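3.2 Shared drinkware and the use of the staff kitchen

The second part of the study looked at how people in shared workplaces treat cups and mugs that belong to them, compared with those that belong to the building. Earlier work on office kitchens has mostly dealt with cleaning duties and with food kept in refrigerators. Mugs have received less attention, although they are the items most often left out, borrowed, and argued over. We treated the mug as a small piece of personal property that spends most of its life in a public room, and we asked what rules people follow when they handle one that is not theirs.

Two sites took part. The Tevard site is an office building with one main kitchen per floor and a policy that staff bring their own drinkware. The Butmont site supplies plain mugs from a central cupboard and also allows staff to bring their own. Both sites had been in use for several years before the study and neither changed its kitchen rules while the work was going on. Survey forms were handed out in July and were returned in sealed envelopes. Respondents were told that their managers would not see individual answers, and no names or desk numbers were collected.

The form had three parts. The first asked what the respondent drank at work and how often. The second asked about ownership: whether the respondent kept a mug at work, where it was stored, and whether it had any mark, printing, or color that set it apart. The third part presented short situations, such as finding all the supplied mugs dirty while a clean personal mug stood on the drying rack, and asked what the respondent would do. Answers to this last part were written out by hand and later sorted into groups by two readers working separately. Where the readers disagreed, the answer was read aloud and discussed until one group was chosen.

Printed mugs came up more often than we had planned for. Many respondents described their mug by the words on it before they mentioned its size or color, and several said that the words made it easy to ask for the mug back. Plain colored mugs were described in looser terms, and their owners were more likely to report that someone else had used them by mistake.

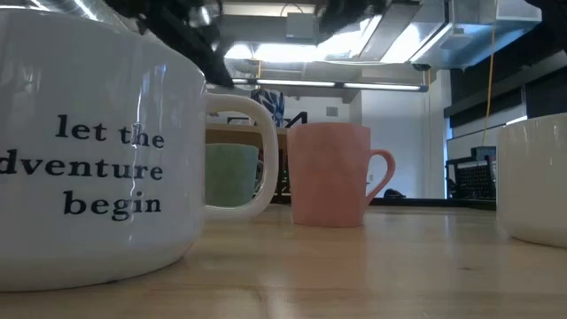

Figure 1. A white mug with printed lettering and a pale green mug.

We had expected that a printed message would act as a simple label, telling other people that the mug had an owner. The written answers support this only in part. At Tevard, where every mug in the kitchen has an owner, respondents said that the printing helped them tell which owner it was. At Butmont, where supplied and personal mugs are stored side by side, the printing served mainly to show that the mug was personal at all. A plain mug brought from home could be taken for a supplied one, and often was. Some Butmont respondents had switched from a plain mug to a printed one for this reason. Others had dealt with the problem by carrying the mug back to their desk after each use, even when this meant leaving it unwashed until the next day.

Storage mattered as much as appearance. A mug on a desk was almost never borrowed, whatever it looked like. A mug on a kitchen shelf was sometimes borrowed. A mug on the drying rack was treated by many respondents as open to anyone, at least for a short time. One Butmont respondent wrote that the rack was "nobody's shelf," and several others used similar wording. The owner of a mug on the rack did not usually agree. This gap between the view of the owner and the view of the borrower was the most common source of the complaints recorded in the open comments at the end of the form.

A point that was raised during the early review of this work concerned the choice of object, and it is taken up briefly at this stage. 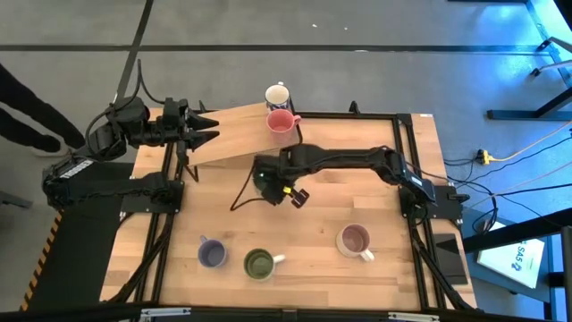 Why study mugs and leave out glasses, plates, and bowls?
Mugs are kept at work for long periods and are used several times a day, while plates and bowls are mostly taken home or used only at lunch. Glasses at both sites were supplied by the building and looked alike, so questions about ownership did not apply to them.

Respondents were also asked how they would feel if they found their own mug in use by someone else. The answers fell into a wide range. A large group said they would not mind if the person was a close coworker, and a smaller group said they would mind more in that case, on the grounds that a close coworker ought to know whose mug it was. Few respondents said they would speak to the borrower. Most said they would take another mug and wait. This was true at both sites and did not seem to depend on how long the person had worked there.

Breakage was handled differently. Respondents at both sites thought that a person who broke a personal mug should tell the owner and offer to replace it. When asked whether the replacement had to match, respondents with plain mugs generally said that any mug of the same size would do. Respondents with printed mugs, and those whose mugs had been gifts, tended to say that the mug could not be replaced and that an apology was enough. We did not ask about the price of the mugs. Several respondents volunteered that theirs had cost very little, usually in the same sentence in which they said they would be upset to lose it.

3.3 Handling and placement

The third part of the study dealt with where mugs are put down. It has been suggested in work on shared space that people mark out a place at a table by setting an object on it. We wanted to know whether a mug serves this purpose in a kitchen or meeting room, and how long the claim is thought to last.

Respondents were given a floor plan of a meeting room and asked to imagine entering it with nobody present and a mug at one of the places. They were then asked whether they would sit at that place. In one version of the question the mug was described as full, in another as empty, and in a third as turned upside down. The versions were spread evenly through the forms at each site.

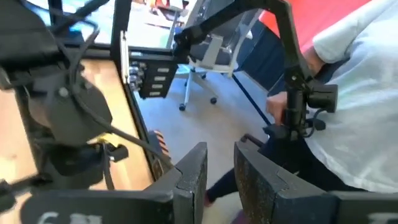 Figure 2. Equipment beside a gray office chair.

A full mug was taken as a firm claim. Respondents who received this version said that they would leave the place free, and many added that they would leave the next chair free as well. An empty mug was read in two ways. Some thought that the owner had stepped out to refill a drink from another container, and some thought that the mug had been left behind from an earlier meeting. Those in the second group said they would move it to the side of the room or carry it to the kitchen. The upside-down mug caused the most doubt. A few respondents took it for part of the room's own supplies, set out for visitors, and said that they would turn it over and use it.

These results are in line with what the open comments said about the drying rack. In both cases the state of the mug told people more than its design did. Printing on the side was mentioned by only a few respondents in this part of the form, although the same people had given it a good deal of weight in the earlier questions. It may be that lettering matters when people have to choose among several mugs, and that it matters much less when there is only one.

Handle direction was not on the form, but it came up in the comments. Some respondents said that they could tell a mug was in use if the handle pointed toward the chair.
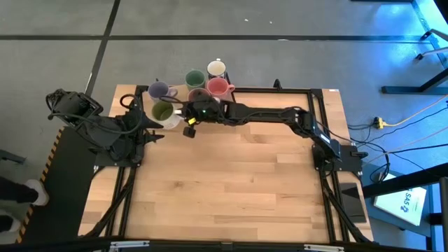

Others said that they always turned the handle away from the edge of the table so that it would not be caught by a sleeve. The two habits can give opposite signals to the next person who enters the room, and we would include a direct question on this in any later version of the form.

3.4 Limits of the survey

The two sites are both office buildings with paid staff and regular hours. Places where the people using the kitchen change from day to day, such as clinics or schools, may follow other rules. A third site, Mansilla, was approached but had replaced its mugs with paper cups before the forms were ready, and it was left out. The situations in the third part of the form were imagined ones, and people may act differently when they are thirsty and short of time. We did not observe either kitchen directly.

The form also left the word "borrow" undefined. Some respondents used it for a single drink and others for a mug that was gone for weeks. In sorting the answers, the readers used the longer meaning only where the respondent gave a length of time. The wording of this item should be changed before the form is used again.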